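The Slow Return of the Repair Counter

Two years ago the shoe repair shop on the main street of Palacios closed, and for a while anyone with a worn heel had to drive 30 miles. Last October a counter opened in the back of the old Dadora fabric store. It takes shoes, bags, coats and the odd umbrella, and it has been busy since the first week.

Prices are written on a card by the register. A new zipper in a winter coat costs $14. Relining the same coat can run to $138, and some customers take it home again when they hear that. Most leave it.

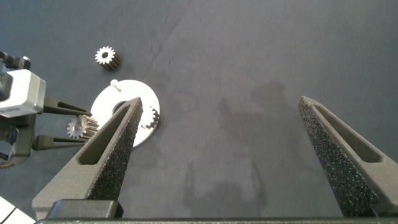
Photo: Zosero Pictures

The store kept its fabric business going up front. Wool sells best in winter, and the offcuts go into a bin for patches. Customers who want a patch that matches are told to bring the garment in daylight, when the color is easier to judge.

Zippers make up the largest share of the work, followed by hems. Leather is sent out to a workshop in Umasar and comes back in two weeks, sometimes three. The counter handled about 1,000 items in its first year. A few were never picked up, and those hang on a rail near the door with the tickets still pinned on.

The counter closes for the holidays and opens again after New Year's. Coats left before then will be ready by the middle of the month.

2025-12-28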